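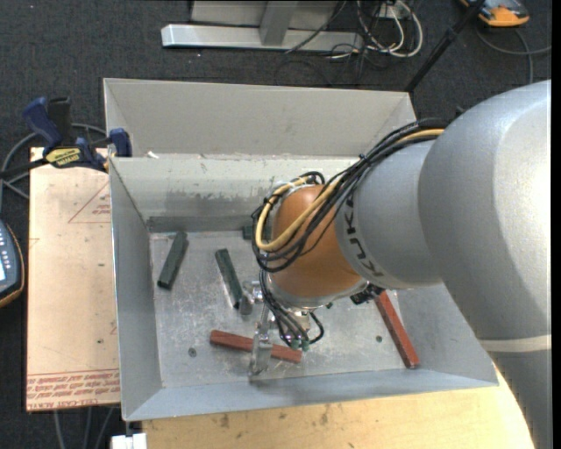 Rectangular blocks in the grey metal bin, main compartment.

Vaher Blocks in Bins

315 short recordings of rectangular blocks lying in an open metal bin. Colours include red and green. Block positions vary between recordings - some lie flat, some lean on a side wall.

Contents
recordings/ - 315 clips
stills/ - more than 2,000 images
blocks.csv - colour and size of each block

Known gaps
The bin floor is scuffed and shiny, so reflections are common. The second compartment is not labelled.

Contact: Ona Kļaviņa, Stilard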